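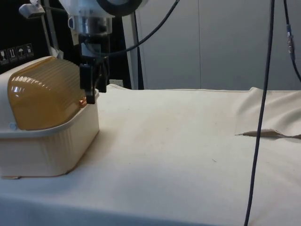
I've been going back and forth between the Ikado two-finger and the Rimberg for most of this month, and before either one gets another go at the container lid I want a safety list that the whole bench can use. My old one was written for the Acharya arm and it shows. So this is the new version, with my comments left in, and Meenakshi has already scribbled on half of it. The job is opening and closing the tub with the ribbed amber lid, which I picked mostly for those ridges - a fingertip that's a hair too low bumps along them like a stick on a fence, and one that comes down beside the corner has a clean rim to work with. I do like that corner approach! Please start there.

2021-11-08 | Posted by Shanti Sisodia

Before power

1. E-stop pressed, released, pressed again. OK.
Comment: Do it yourself even if you watched somebody else do it.

2. Gripper bolts, all of them, with the short key. OK on the Ikado, one needed a quarter turn on the Rimberg.
Comment: I marked that bolt with paint pen. If the line doesn't match up, tell me and don't just tighten it (I'd like to know how often it walks).

3. Fingertips on both grippers looked over for chips and burrs. OK.
Comment: Run a fingernail along the edge. The Rimberg pads are softer and I was sure they'd be torn up by now, but they're holding up great.

4. Payload set for the gripper that's mounted. FIXED.
Comment: My mistake. The controller still had 717 g in it from the Rimberg, and the Ikado with its bracket is 524 g. The arm felt a little floaty in hand guiding and that's why. Devendra wants the value on a sticker on each bracket and I think he's right.

Table and cables

5. Tablecloth flat wherever the arm is going to work. NEEDS WORK.
Comment: The side with the container is fine. The right side has fabric folded up on itself, so keep the paths left of that for now. I'd rather not find out what a closed gripper does to a loose flap.

6. Hanging cable outside the swept area. OK for the corner approach only.
Comment: It comes down over the right part of the table, so any wide swing is out until we've got a proper cable hook. Wolfram has a bag of them somewhere.

7. Container in position, lid closed and seated. OK.
Comment: Push down on the front edge before you start. A lid that's a little bit up gives you a lovely grip score that means nothing at all.

8. Loose threads and specks off the cloth. Minor.
Comment: Not a safety thing, I know, but the depth camera gets picky and then I spend the afternoon blaming the wrong gripper.

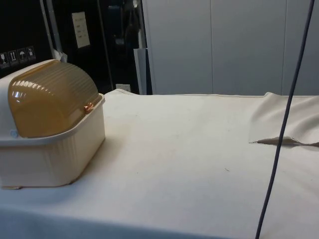

First moves

9. Speed capped at 400 mm/s, hand on the stop. OK.
Comment: Yes, it's slow. Leave it there for both grippers or the comparison isn't worth much.

10. Dry approach with the fingers open, stopping short of the lid. OK on both.
Comment: The Rimberg is wider at the knuckle and its clearance to the tub wall is tighter than I like. I moved its approach point out a bit and saved it as a separate program, so check which one you've loaded.

11. Grip force at the lowest setting, then up one step at a time. OK, Ikado. STILL OPEN, Rimberg.
Comment: On the Ikado I stopped at the third step and the plastic didn't complain. Sneha is doing the Rimberg with me next.

12. Cycle counter written down before and after. OK.
Comment: The Ikado is at 3476. The Flodico controller forgets the count when you swap tools, so use the paper log, please.

Still to do: the cable hook, the payload stickers, and the fabric on the right side. I'll run items 5 and 6 again once those are sorted, and if you've got a better way to pin down that cloth than tape, come find me.

Workshop > Gripper trials > Checklists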